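The Onine Everyday Crew, eight months on

I don't trust clothes that come with a manifesto. The Onine Everyday Crew came with one, printed on a card the size of a paperback, and it promised that the blue would "settle into itself" and that the ribbing would hold its shape for years. I bought it in December anyway, in the blue-gray, because my old one had gone at both elbows and the Vadesus I wanted was out of stock in my size.

So, the good part first. The cotton is decent. It's a middle weight, heavy enough for a cool morning and too heavy for July, whatever the card says about four seasons. It didn't shrink on me in any way I could notice. I wash it cold with the jeans and hang it over a door, and I have never once ironed it.

The ribbing is where I expected trouble. Cheap ribbing goes wavy after a few months, and you end up with a hem that flares like a lampshade. I've had that happen with two other brands, both of which cost more than this. On the Onine the ribbing is a finer knit than the body, and the seam that joins it is a proper long run of stitching with no skipped bits that I can find. After eight months mine has loosened a little at the wrists if I've been pushing the sleeves up all day. A wash brings most of it back. "For years" remains to be seen.

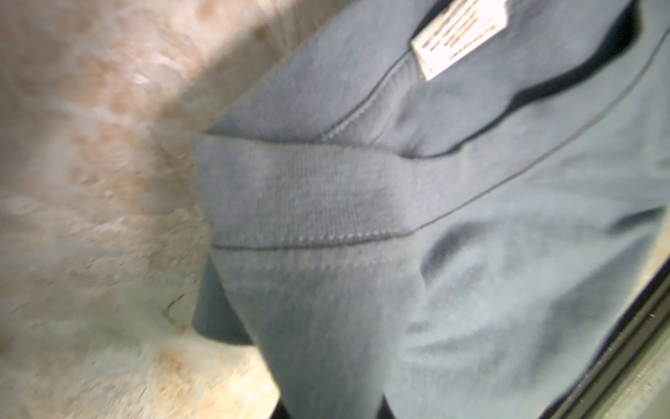

Up close: ribbed band, seam and that label.

Now the label. It's a small white rectangle sewn in at the neck, several lines of tiny print, and it scratches. Plenty of companies stopped doing this ages ago and print the washing instructions straight on the cloth. I asked Onine about it by email and got a friendly reply saying the label softens with wear. Mine hasn't. I know I could cut it out, but the last time I tried that on a sweatshirt I nicked the neck seam and had a hole by the weekend. For the price I'd like someone at the factory to think about the back of my neck.

It also creases. Leave it in a heap overnight and it looks like a heap in the morning, puffy in some places and flat in others. Worn for half an hour it mostly drops out, though I wouldn't put it on for anything where people will be looking at me. The color is fine - blue in shade, grayer by a window - but I've seen no sign of it settling into anything. It's the color it was.

Would I buy another? Maybe, on sale. The store page has 2,194 ratings and nearly all of them are glowing, which made me more suspicious than a mixed bunch would have. It's a well-sewn plain top with an annoying label and a silly card. If you already own something similar that fits, keep wearing it.

3 out of 5.

Comments (3)

Dalia Ots
Use a seam ripper on the label, not scissors. Go stitch by stitch from the inside. Took me ten minutes and no hole.

yusuf
Mine pilled under the arms by spring. Did yours? You didn't mention it.

Rui Azevedo
I had the card too and used it as a bookmark. Agree on the hem, mine is still flat. Disagree on July, but I live by the sea.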